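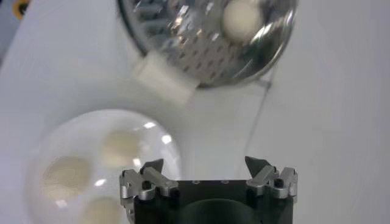
A round metal strainer on a white tabletop.

Biruneck, the home loan servicer, opened its processing office to visitors in November 2020, and I went along with Cheuk-hei Fung. We started in the escrow room, where the staff pay property taxes and insurance for 3,640 borrowers.

Yu-ting Hsieh showed us how a yearly escrow review works. If a tax bill goes up by $200, the monthly payment has to rise to cover it, and a letter goes out first — two pages, with the old and new amounts side by side.
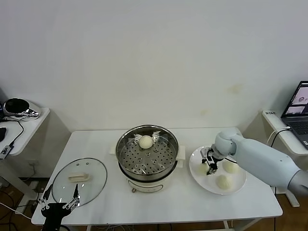
She said most calls come in July, after the letters arrive. Borrowers can pay the shortage at once or spread it over a year.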